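Labelling wrist-camera grasps of small reflective parts

Part 3 of the Nisik bench notes. Written by Zofia Mazurek, checked by Sibusiso Molefe. Last revised 2021-08-28.

You need the calibrated wrist camera from part 2, the recording script and a set of gears and washers. The method trains a small classifier to tell a secure grasp from a poor one using a single wrist view, with no force sensing.

1. Lay the dark cloth over the work surface. Pull out the larger folds; small creases do no harm.

2. Place a washer and two or three gears on it. Let some of them overlap. A model trained on parts lying well apart did badly on our mixed test set.

3. Fix the exposure at the value stored in part 2. Do not use automatic exposure: it shifts when the fingers enter the view, and the threshold in step 6 stops meaning anything.

4. Close the gripper on one part, lift it and save one frame at the end of the lift.

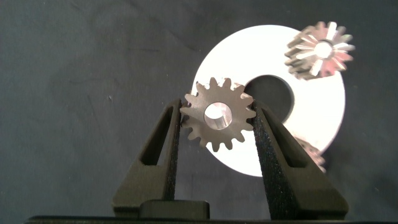

Figure 3. Tan gear held between the foam pads, with the white washer and a silver gear behind it.

5. Outline the held part only. Where a pad covers the teeth, follow the edge of the pad and leave the hidden teeth out. The bore stays inside the outline, even when its wall is very bright.

6. Run the saturation mask over everything outside the outline. Flat washers often come out almost white at this exposure. The mask marks those pixels as unusable — it does not delete them — and the loss function skips them.

7. Label the grasp after a slow wrist turn of 30 degrees. If the part stays put, mark it secure.

We recorded 2000 grasps and kept 1484 after Luana Miranda's second pass over the labels. Most of the rejected ones had outlines that ran on to a neighbouring gear. Adding the mask cut false "secure" calls by 20 per cent on the test set. It made no difference for matt parts.

If the outline tool snaps to the washer edge, lower the gradient weight and redraw by hand. Training settings are in part 4.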